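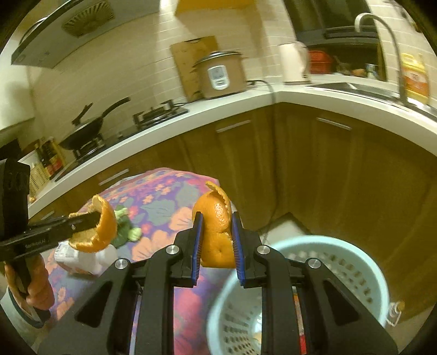

Figure 3. Peeling with two hand-held grippers. One has the fruit between its pads and the tip of the other is inside a curved piece of peel.

5.2 Peeling, or where it all gets harder

I had put peeling in the "probably fine" column when I first drew up the chore list. It needs no tools, the fruit is cheap, and most people can do it while talking to someone else. I was wrong by quite a margin, and I'd like to spend a bit of space on why, as I think it says more about the state of household robots than the tidier results in 5.1 do.

The full set has 511 demonstrations, all made by people using hand-held grippers, and 110 of those are citrus peeling. We trained Fleketti on the lot and then let it loose on the two-armed Juston rig at Warnorcombe, with 40 trials per chore. For peeling, a trial counted as a success if the fruit ended up bare and unburst inside the time limit. Fleketti managed it in six. Addo, our older baseline, which sees only one camera at a time, managed it in none.

Look at what the two sides of Figure 3 have to do. One gripper has to squeeze hard enough that the fruit doesn't spin, but not so hard that it ends up as juice. The other has to work on the peel, which is thin, curls over on itself and tears wherever it fancies. A person swaps these jobs between hands without thinking about it. Our policy hated swapping. Once it had decided that the left arm was the holding arm, it went on holding with the left arm even when the only loose bit of peel was facing the wrong way, and the right arm would pick away at smooth skin until time ran out (I have watched far too many of these and I still mutter at the screen).

The other common failure was grip force. The demonstrators can feel the fruit give through the handles, and they ease off. None of that feeling gets into the recording. What the policy learns from is how wide the jaws are, plus the pictures, and a millimetre of jaw width is the difference between a firm hold and a split orange. Hajnalka Farkas, who ran the trials with me, suggested putting a cheap pressure sensor behind each pad, and we've started on that, though too late for this paper.

5.3 Cloth

Cloth went better than I'd expected, at least when it was lying more or less flat. With a low pile the arms could find an edge, pinch it and lift it on 27 of the 40 trials. Folding the thing in half afterwards was another matter, with 11 clean folds, and I've been generous about "clean".

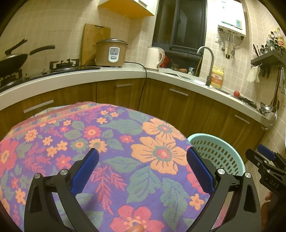 Figure 4. Gripper fingers spread above a folded floral cloth in a kitchen, with part of a second gripper at the right.

A busy print like the one in Figure 4 turned out to be a mixed blessing. Big flowers give the cameras plenty to hang on to, so the policy rarely lost track of where the fabric was. But a fold in patterned cloth is hard to see from above — the flowers on the top layer run straight into the flowers on the bottom one — and the arms quite often picked up both layers when they wanted one. The striped border helped. When I masked it out of the training frames, clean folds dropped to five, so I'm fairly sure the policy was using it as a sort of ruler. I'd want to try plain bedding before I believed any of these numbers for a real laundry pile.

The surroundings matter too. I kept ordinary kitchens in the demonstrations on purpose, with pans on the hob, a kettle, bottles by the tap and so on. An earlier version of Fleketti, trained only on bare benches, did nicely on a bare bench and then fell to bits as soon as it saw a worktop with things on it.

5.4 So, can it do the chores yet?

Not the ones I'd pay to be rid of. Picking up, putting down and wiping are close enough that I'd leave the machine alone with them for an hour. Peeling is a long way off, and folding sits somewhere in between. More data would help up to a point: going from half the peeling demonstrations to all of them took us from two successes to six, and I have no reason to think the curve stops there. Whether 1,000 would get us to something useful I can't say. My own hunch is that the missing sense of touch will bite first, and the pad sensors mentioned in 5.2 are the next thing we plan to test, starting with the peeling trials in June.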